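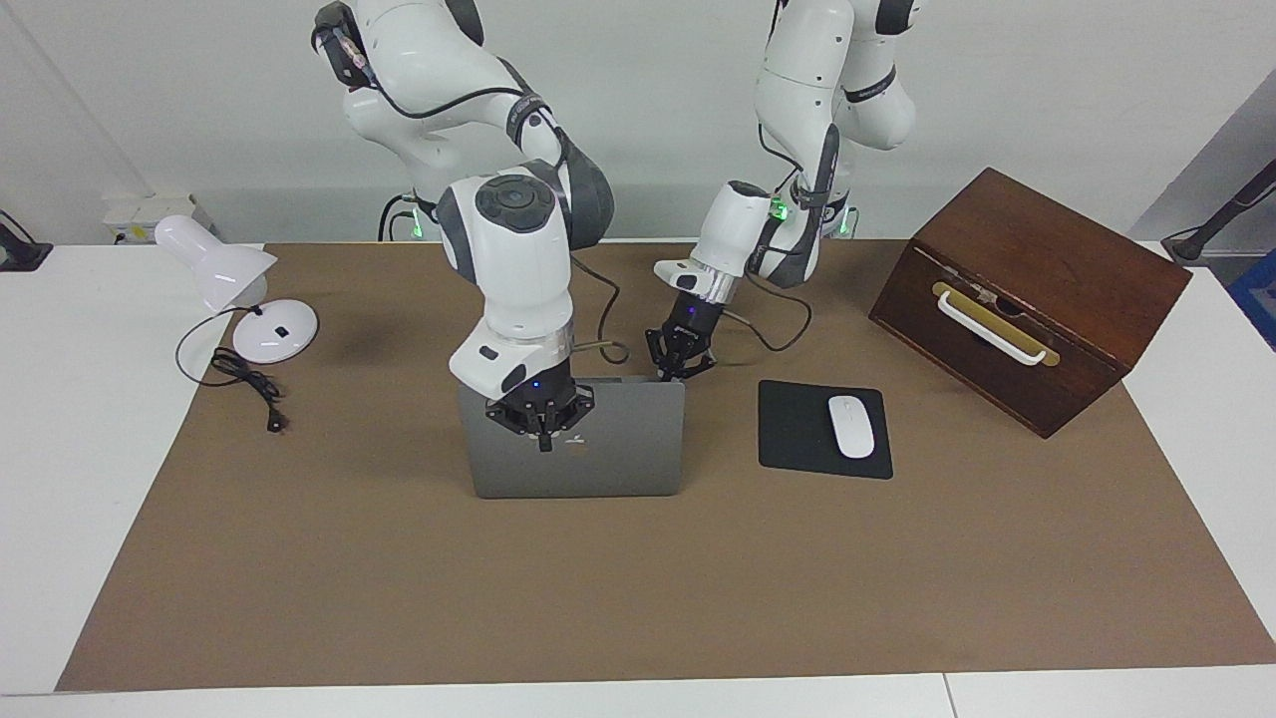
Comparing two parallel grippers on a laptop lid

This procedure compares the Tondotell and Museo gripper sets on one task: closing a raised laptop lid with two arms. Run it after the wrist cameras have been calibrated. It replaces the April version.

Setup

Tape the brown paper mat to the table and place the laptop near the center with the back of the lid facing the cell camera. Put the lamp, mouse pad and box where the layout sheet shows them. They stay on the table for every run, as the planner has to route both arms past them.

Strap each gripper cable to the outside of the arm and leave slack at the wrist. A tight cable adds side load when the wrist rolls, and the force reading will drift.

Procedure

1. Load the Yammine controller profile for the gripper set under test.
2. Zero both wrist force sensors with the fingers open and clear of the lid.
3. Bring the right gripper onto the top edge of the lid, near the middle. Stop at first contact.
4. Bring the left gripper down behind the upper corner of the lid and hold it just short of contact.
5. Start the close motion. The right arm leads - the left only follows and limits twist.
6. Open both grippers, retract, and raise the lid by hand to the marked angle.

Repeat for 200 runs per set. Change the fingers on both arms together, never on one side only.

Logging

Statness records at 300 Hz. Export force, finger position and lid angle, and discard any run where the laptop slid on the mat. If the contact threshold trips early, check the zero before changing the threshold. On our bench run 258 failed this way with a bad zero on the left sensor.

Chaminda Barua
Revised 03/10/2022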